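Coffee and Tea Stains in Mugs: What Works in My Kitchen

3 min read

By Elif Naz Demirtaş

I drink coffee every morning and every evening, and my mugs show it. 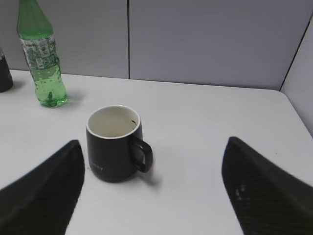 For many years I thought such marks need bleach or a very strong powder. They do not. Most brown stains inside a ceramic mug are only a thin layer from coffee or tea, and this layer comes off with things which you already have at home.

Rinse early

The best habit is also the smallest one. When you finish the drink, fill the mug with water to the brim and leave it in the sink. The line that dries near the rim is the hardest to remove, so the water should reach over it.

Baking soda paste

Put 2 teaspoons of baking soda in the mug and add a few drops of water, until it is like toothpaste. Rub with a soft cloth or with your finger. Go slowly under the rim, and on the side where you drink. Leave the paste for ten minutes if the stain is old, then rinse well with warm water.

Vinegar for the grey bottom

If you have hard water, as we have in Forkach, the bottom of a light mug becomes grey or a little rough. Warm nearly 500 ml of water with a spoon of white vinegar, pour it in and wait half an hour. Please do not mix vinegar with bleach — the gas is dangerous.

What about fizzy water?

My neighbour Sinan Kaplan pours the last of his sparkling water into the mug and leaves it there during lunch. I tried it for all of April. On a fresh stain it helps a bit, on an old one I did not see a difference. But if the bottle is flat already and you would throw it away, why not. Use only plain water, not lemonade, or you will have a sticky mug.

Dark mugs with a matte outside

The outside needs more care than the inside. A rough scourer leaves shiny lines on a matte colour, and they do not go away. Use the soft side of the sponge. If there is printing in gold or another metallic colour, wash it by hand and do not rub over the letters. Such mugs should stay out of the microwave also, unless the maker writes that it is allowed.

Drying

Do not put mugs upside down on a flat counter. The air stays closed inside and after some hours it smells. I put a folded tea towel under one side of the rim, or I use the rack.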